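Novamer opened its Matodthorpe packing hall to visitors on July 20, 2023, and I went for the free coffee. They ran out before I got past the coat rack.

Tsehay Workneh led our group of 16. She packed kitchen sets by hand until July, and now she looks after the arms that do it. New moves get tried in simulation first, and most of her shift goes on watching those. 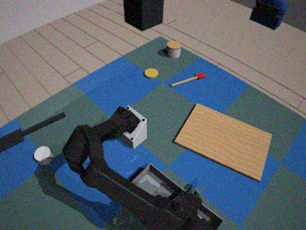

Simulated arm at the tray, with the board and the red-headed tool out on the mat.

Her wrists are better, she told us, and her chair is worse. The line does over 600 sets a shift. Eduardo Macapagal, two desks down, misses the radio, which got switched off when everyone moved upstairs. He has asked for it back twice.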